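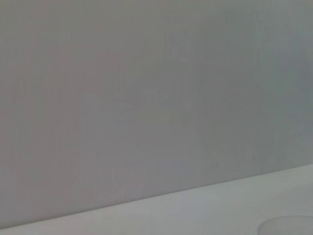 Chapter 6
Who Wrote the Letter of James?

Most introductions settle this question in a paragraph. The letter names its author in the first verse, the early church had a famous James, and so the two are joined. This chapter moves more slowly. The name was common, and the letter says only that its writer is "a servant of God and of the Lord Jesus Christ." He never claims to be the brother of Jesus. He never mentions having met him.

Those who hold the traditional view reply that a man so well known had no need to explain himself. Perhaps. But the same silence is then used to prove modesty, and a silence that can prove two things should make us careful about both.

The Greek is the second problem. It is good Greek, with a feel for rhythm and wordplay. Could a man raised in a Galilean village have written it? Some scholars say plainly that he could not. I doubt they know enough about Galilean villages to be so sure. Others bring in a secretary to polish the style, and Sudheer Pai has argued that the secretary "does whatever work the theory needs done that day." He has a point, though his own late date rests on little more.

Before going on, read the letter through in one sitting, then read Acts 15:13-21. Write down which likenesses between the two strike you as more than chance. Students often begin with 11 and keep 2.

6.1 The Opening Verse

"To the twelve tribes scattered among the nations" sounds like an address. Whether it ever worked as one is less clear.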